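Manipulation Software Sync -- September minutes

Taken by me, Mi-kyung Byun, so blame me for the spelling. We started at 2:00 and ran over, as usual. I typed these while talking, which means my own items are the thinnest. If I put words in your mouth, edit the page and leave a note at the bottom.

Shorthand for anyone reading from the other team: Claden is the planner, Zader is the perception stack, Swati is the recording and labeling tool, and Zodard is the low-level controller. We keep meaning to write that down somewhere permanent, and I guess this is it.

1. Leftovers from last time

The Swati exporter no longer drops the last chunk of a recording when you stop it early. It was a flush that happened after the file handle closed, so pretty dumb, and it was my code. Fixed and merged. If you have old exports that end a little short, re-export them from the raw logs, which were always fine.

The log viewer still can't open two wrist streams side by side. I said I'd do it last month and I didn't. It stays on my list.

We also agreed (again!) that config changes for Zodard go through review, even one-line ones. There was some grumbling. The grumbling is noted.

2. Zader and the clear drawers

This took up most of the hour. The drawer organizer is smoky see-through acrylic, and Zader does not love it. Depth goes right through the panels and picks up the table, or lands somewhere between two walls, and the drawer fronts come out as a sort of fog. We spent a while looking at the wrist view with the bottom drawer partway open, and the trouble is pretty easy to spot once you stare at it. The tabletop shows through the drawer floor, and the dividers and walls overlap into light and dark bands that the edge detector happily calls separate surfaces.

What does stand out is the handles. They're clear too, but they catch small bright highlights, and there's the tiny red-and-white piece on the upper edge of the drawer front, just above the handle, that pops out in color no matter what the depth is doing. The tempting move is to key on the red. I argued against it pretty hard, and I think I won. If we train the handle finder on frames where there's a red spot right by the handle, we've built a very nice red spot finder.

So the plan is to mask that patch in half of the training crops and compare. The labeled set has 995 crops in it right now, which felt like plenty until we started talking about splitting it. We'll keep 40 of them out completely for a final check, and those don't get looked at by anyone who is tuning thresholds. That includes me, and I've asked to have my access to that folder turned off so I'm not tempted.

There was a side discussion on whether to drop depth altogether for this object. We didn't settle it. My feeling is that depth is still good for the white table plane, and we can get the height of the drawer from that plus the outline of the side panel. The other view is that mixing the two means twice the calibration headaches. Both of these are true -- we'll try color only first, since it's less work, and see how bad it gets.

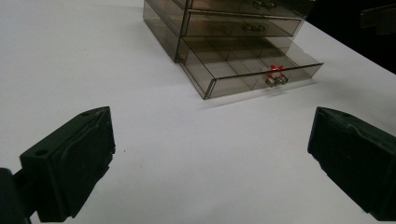
3. Claden and pull direction

Claden currently plans the pull straight along the normal of the drawer front. That's great if the front pose is right. If the estimate is a few degrees off, the planner commits to a slanted line and keeps going, and Zodard dutifully pushes sideways into the runners.

Two fixes were proposed. One is to get the axis from the housing, using the long side panel edges, and ignore the drawer front completely. The other is to leave the plan alone and let Zodard go soft in the sideways direction so the drawer finds its own line. I like the second one better (less to estimate, fewer ways to be wrong) but the first one is quick to test, so we're doing both behind flags.

The planner also has no notion of a drawer that's already partly open. It assumes closed, approaches for closed, and puts the fingertips where the front used to be. We need an "opening amount" in the state, a plain number, with zero meaning shut. I'll add the field to the message. Please, please don't add a second field for the same thing in Claden with a different name. We did that with gripper width and I'm still cleaning it up.

4. Swati, two hands at once

We moved on to two-handed recordings, and this is the part I'm most excited about. With a hand-held gripper in each hand, you get one stream from each plus the head view, and Swati has to line all three up afterward. The head view is where you can tell what the hands are doing relative to each other, like one gripper up against the corner of the clear container while the other is held off to the side with its jaws open.

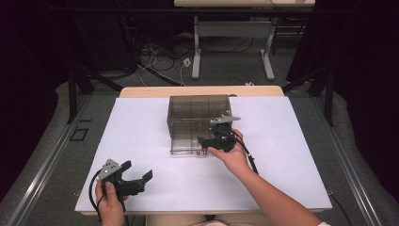 Right now the alignment uses arrival time at the recorder, and that's not good enough. The left and right streams can slip by up to 4 frames against each other, and the slip changes in the middle of a recording, so you can't just fix it with one offset. We want to stamp at the source and carry the stamp all the way through. The recorder already has room for it in the header. It's been writing zeros there since forever.

Labeling is the other headache. Swati wants one action label per time span, and with two hands that makes no sense, because the left may be waiting while the right is pressing on something. We agreed on one label track per hand and a third optional track for "both together." Waiting counts as a label. I know that sounds fussy, but if waiting is blank then we can't tell it from "someone forgot."

There was a question about whether the head view should feed the policy or stay a reference for the labelers. Reference only for now. We can change our minds later without re-recording anything, so I'm not worried.

5. Zodard release

The release candidate has a new limit on closing force and a cleaner stop when the planner goes quiet. The old behavior was to hold the last command for a full second, and that's a long time with your fingers on thin plastic. The new timeout is 12 control ticks. It's set in the config, so if your setup has a slow link and keeps tripping it, tell me before you raise it.

Release notes are still a mess. I'll take a pass at them.

6. To do

Me: add the opening amount field, source stamps in Swati, release notes, and the side-by-side viewer (really, this time).

Perception: masked and unmasked training runs, color only, with the held-out crops locked away first.

Planning: housing-based pull axis behind a flag, and stop assuming the drawer is shut.

Controls: sideways softness behind a flag, and a short write-up of what it does when the drawer jams.

Everybody: if you made recordings with the old two-hand settings, tag them as arrival-time so they don't get mixed into the new set.

We wrapped up at 3:25. The depth question goes first on the agenda next time, before people get tired.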